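Orngate Community Kitchen: progress report, second period

Prepared by Feng-yi Au, program coordinator

Meals and attendance

The kitchen served 473 meals in the period, against a target of 200. Most of the extra came from the Wednesday lunch, which now draws people from Clesport as well as Orngate. We have 38 households on the regular list. Six of these asked for home delivery after the bus timetable changed, and we have been able to cover all six with our own drivers.

Equipment

The second-hand oven bought with your first instalment has been installed and passed its gas check. We have also replaced the cracked crockery and moved to washing everything on site, so the hire contract with Laryea has ended. That saves $1,000 over the year. The money has been moved to the food line, as agreed by phone in February.

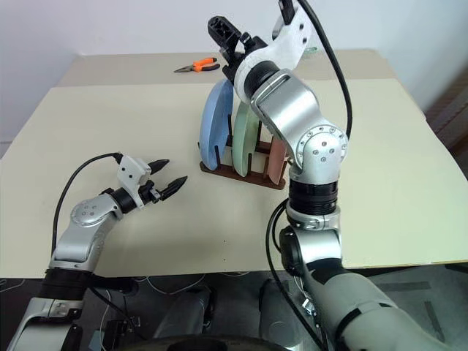
Food costs are still the main pressure on the budget. Rice and cooking oil are both dearer than we allowed for, and the price of eggs has not come back down. We now buy dry goods in bulk through the Wudilier co-op and share the order with two other kitchens. Fresh vegetables come from the market at closing time — the quality is uneven, but the cooks plan around it.

Training

Nine people finished the food safety course and three more are partway through. Two of the nine now run a lunch shift without a coordinator present. The evening course was cancelled for low numbers and will be offered again at 10 am.
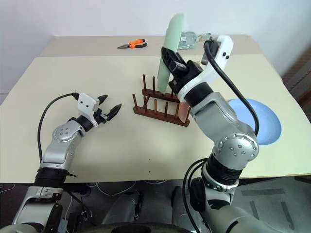 Pale green plate held upright over the table.

Next period

We will start the breakfast trial, two mornings a week, and survey the regular households about portion sizes. The cool room seal needs replacing and we are waiting on a second quote. No change to the approved budget total is requested. Receipts for the oven and crockery are attached, and the bank statement will follow once the quarter closes.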